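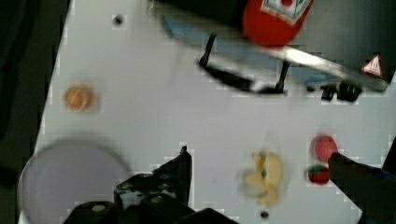
Every few years somebody decides that play food will teach children to eat better. The latest to try is Drokport, whose pretend kitchens have gone into 617 preschools between Utine and Trolitbridge on the promise that a child who fries a toy carrot will ask for a real one at dinner. I doubt it. A toy stove with a cluster of little black knobs and a red bottle lying on top is a fine thing to own, and I would have fought my sister for it. But what it teaches is mostly cooking as theater.

The company's evidence is a survey of parents, taken three weeks after the kitchens arrived. Parents who had just been told to look for a change said they saw one. In Zamora, where the sets came first, I asked to see lunch records and was handed a brochure.
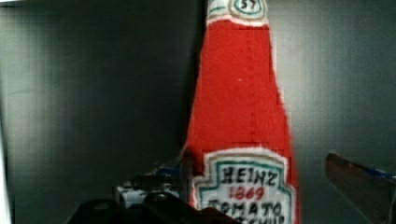 Then there is the matter of what children really serve. I sat through two mornings of pretend meals, and ketchup went on everything, including the cake. The broccoli stayed in its basket. One girl, age 3, told me it was for the dog.

Drokport says a longer study is coming. It said so last September, too.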